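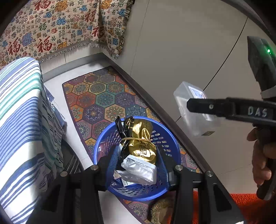 My mother called it the lucky blanket and wouldn't let anyone put their feet on it, a reader wrote to us, and I was grown before I learned that the lucky part was a word you could read.

Fu throw

Last updated Nov 9, 2020
Print this article | E-mail this article
Shares: 40 | Comments: 6

A fu throw is a decorative blanket or cover patterned with the Chinese character 福 (fú), meaning good fortune, blessing or happiness. The character may appear once, large, in the middle of the cloth, or it may be repeated all over the surface in several sizes and colors. Throws of this kind are laid over sofas, beds, chests, shelves and chair backs, and are sometimes hung like a tapestry. They belong to a wonderfully large family of household things that carry the same character, among them door papers, bowls, lanterns, cushions, candy boxes and paper cuts.

The name is a loose one. Sellers and owners also speak of fu blankets, fortune blankets, lucky throws and hundred-fu covers, and the words overlap a good deal. In this article "throw" means any loose textile cover smaller than a full bedspread.

The character

福 is written with thirteen strokes. The left side is a form of the component for spirits, altars and worship. The right side, 畐, is usually connected with a full vessel, and it gives the character its sound. A popular explanation breaks the right side down further into "one," "mouth" and "field," and reads the whole as one household with enough land to feed it. Teachers love this story, and it is a very good way to remember how to write the character, but it is a memory aid and shouldn't be taken as the history of the word.

Part of the fun of a fu textile is how much the shape can change while the word stays the same. Seal script gives rounded, even lines that almost look like a maze. Clerical script is wide and flat with flaring ends. Regular script is the version most people learn to write, and running script lets the strokes join up. A weaver or printer can put all of these on one cloth, so that a person who knows only the everyday form has to hunt for the others. Children are very good at this.

The hundred fu

Repeating the character is an old idea. The type of design called bǎi fú tú, or "picture of a hundred fu," shows the character a hundred times, each one written differently. It turns up on scrolls, carvings, porcelain and cloth. A matching design exists for 壽 (shòu), long life, and the two are often made as a pair.

Most modern throws take the spirit of this and leave out the strict count. The characters are scattered in large and small sizes, with small ones filling the gaps between big ones, and the pattern repeats once the loom or the printing screen has come to the end of its cycle. A true hundred-fu cloth, with no two alike, takes far more planning, and collectors get very excited when they find one. The pattern books kept at Stolovico list 630 separate drawings of the character prepared for weaving, and going through them is a delight: some are so bent and stretched that only the stroke order gives them away.

Colors and companion motifs

Red is the color most closely tied to the character, as it is to weddings, births and the New Year. On paper door signs the usual scheme is gold or black on red. Textiles are freer. The throw shown with this article sets its characters in red, dark blue and black, with cloud and animal motifs in blue and golden orange among them, and it has a pale fringe along the lower edge. Large red characters with smaller ones in darker colors are an especially lively arrangement, as the eye goes to the red first and finds the rest afterward.

Motifs that commonly keep the character company include:

Clouds. The curling cloud is one of the oldest fillers in Chinese ornament. The word for cloud, yún, sounds close to a word for luck.

Bats. The word for bat, biānfú, ends in a syllable that sounds the same as 福. Five bats together stand for the five blessings, usually given as long life, wealth, health, love of virtue and a peaceful end.

Fish. Yú, fish, sounds like the word for surplus.

Deer and cranes. Deer are linked with official salary through a shared sound, and cranes with long life.

Zodiac animals. Some throws are made for a particular year and show its animal. Owners tend to keep using them long after the year is over, which seems entirely right.

Weaving and finish

Fu throws may be woven, knitted, printed or embroidered, and the difference matters to how the character looks. In a patterned weave the figure is built from the yarns themselves, so its edges come out in tiny steps. Seen from across the room the steps disappear. Seen up close they give the strokes a slightly crumbly outline that many people are very fond of. On many woven throws the back shows the pattern with the colors exchanged, and with the characters in mirror image.

Printed fleece gives sharper strokes and allows shading, but the back is often plain or only faintly colored. Embroidered pieces are usually the heaviest and tend to use fewer and larger characters.

Fringe can be left from the warp ends when the cloth comes off the loom, then knotted or twisted so that it won't unravel. It can also be sewn on afterward as a separate trim. A quick way to tell is to look for a line of stitching where the fringe meets the cloth.

The Brunard mill's throws in this style are a favorite with people who like a thick cloth. They are 50 inches wide, with knotted ends, and the first colorway was woven in a single run of 1000. Khattak, a smaller workshop, makes a lighter version with seal-script characters only. Its early pieces used Druvix, a soft blended yarn that took red dye beautifully but pilled on the arms of chairs, and the workshop later changed to a tighter twist. Unpilled examples from those first batches do exist and are worth a close look for the color alone.

Use in the home

There is no fixed rule for where a fu throw should go. The common places are the back of a sofa, the foot of a bed, and the top of a chest or cabinet, where the cloth hangs down over the front so the characters can be read. Over furniture it keeps off dust and sun and brightens the whole corner at the same time. Many homes layer it with plainer covers, and a striped cloth near a fu throw makes a cheerful pairing, with straight lines against all those curling strokes.

It also gets along surprisingly well with busy rugs. A floor full of hexagons or medallions might be expected to fight with a blanket full of writing, yet the two often share the same reds, blues and golds, and a room with both can feel very much lived in.

Some families bring the throw out in December with the heavy bedding and leave it up through the Lunar New Year. Others never put it away.

Right way up or upside down

On doors, the character is often pasted upside down on purpose. The word for "upside down," dào, sounds the same as the word for "arrive," so a visitor who points out that the fu is upside down has also announced that fortune has arrived. Customs differ from place to place, and plenty of households keep the sign on the main door upright.

With throws the question looks after itself to some extent. A cloth folded over the back of a sofa will show its characters upright on one side and inverted on the other. Some designs mix both directions in the weave so that there is no top or bottom at all.

Care

The label on the piece comes first. In general, deep reds and dark blues should be washed in cold water, apart from pale fabrics, for the first few washes. Long fringe tangles in a machine, and a mesh bag or a loose pillowcase tied shut will protect it. Dry the throw flat or over a wide rail, and comb the fringe with the fingers while it is still damp. Snags in a woven throw should be eased through to the back with a blunt needle. Cutting them can open a hole in the middle of a character, and mending one stroke of a 福 neatly is a real test of patience.

See also: Door couplets; Hundred-fu design; Knotted fringe; Paper cutting; Shou character

Print this article | E-mail this article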